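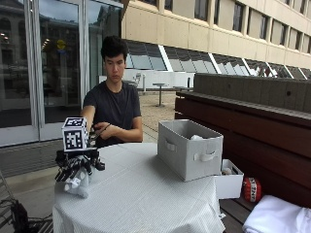
Lorraine Bloxham escreveu que a Hirnov de bancada não vale o que custa e que quem faz pão uma vez por semana devia amassar à mão e pronto. Percebo. Discordo em parte.

Tenho a minha desde julho. Taça de 3 litros, 9 velocidades (uso duas, a primeira e a quarta). Comprei na Gristhorpe, caixa amolgada, máquina impecável.

O bom: massa. Pão rústico com 600 g de farinha, sem drama, o gancho apanha tudo até ao fundo. Brioche também, mas demora. A taça encaixa à primeira e a tampa tem uma abertura decente para deitar leite.

O mau: barulho. Muito. Às sete da manhã nem pensar, tenho vizinhos. E anda pela bancada na velocidade máxima, pus um pano húmido por baixo e melhorou. O batedor de claras é fraquinho, com uma clara só nem toca. Lava-se tudo à mão, o manual diz que não mas o gancho ficou cinzento depois da máquina da loiça.

Taça extra custa 51 euros, um abuso. A da Adeleke serve, pergutei na loja e confirmaram, ainda não experimentei.

Para bolos de vez em quando, batedeira de mão chega. Para pão todas as semanas, comprava outra vez. Em promoção, claro. Quem tiver a versão nova diga se o botão continua a prender, o meu ja prende um bocado entre a segunda e a terceira.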